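Mevia repair center stays open through move to Lungu Street

The Mevia community repair center will remain open while it moves into its new home on Lungu Street, its operators said in March. The move was first planned as a three-week closure, but that idea was dropped after complaints from regular visitors.

The center lends out tools and work space to residents and takes in small household items for repair. It has been in the basement of the old Tudov bakery for 18 years. The building was sold last fall, and the new owner plans to turn it into apartments.

Records kept at the front desk show 3726 items were brought in last year, mostly lamps, toasters, vacuum cleaners and kitchen chairs. Clothing and bedding are logged separately and are not part of that number.

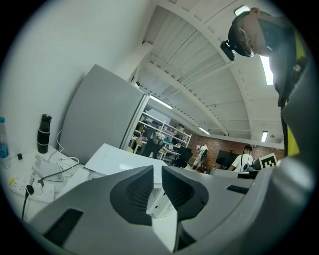
The new space is on one level and can be reached from the street without stairs, which was the most common request in a survey of users last summer. Parking is limited to the lot behind the pharmacy. The Gosotora bus stops across the street, and the town has agreed to add a bench there before winter.

Rent will go up by 300 dollars a month. The center expects to cover most of that with a higher yearly membership fee and a small charge for long-term tool loans. Short loans - anything under two days - will stay free. Walk-in repairs will also stay free, though visitors will still pay for parts.

Roughly 3000 households in Mevia and the nearby villages are close enough to use the center, according to the town office. Membership has been flat for several years, and the operators hope the street-level location will bring in people who did not know the basement was there. 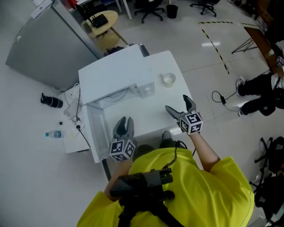

Working at a white table.

Not everything will make the trip. The large band saw and the older of the two drill presses are too heavy for the new floor and will be offered for sale. The sewing corner will move last, as the room meant for it still needs wiring. Until then, sewing repairs will be taken at the bakery address, entrance on the courtyard side.

The neighborhood garden club, which stores its seed cabinet in the basement, has not yet found a new place for it. The town library has offered a shelf in its back hallway.

During the move, the center will open at 2 p.m. instead of 10 a.m. and close at 7 p.m. as usual. Borrowed tools can be returned at either address. Late fees will not be charged until the move is finished.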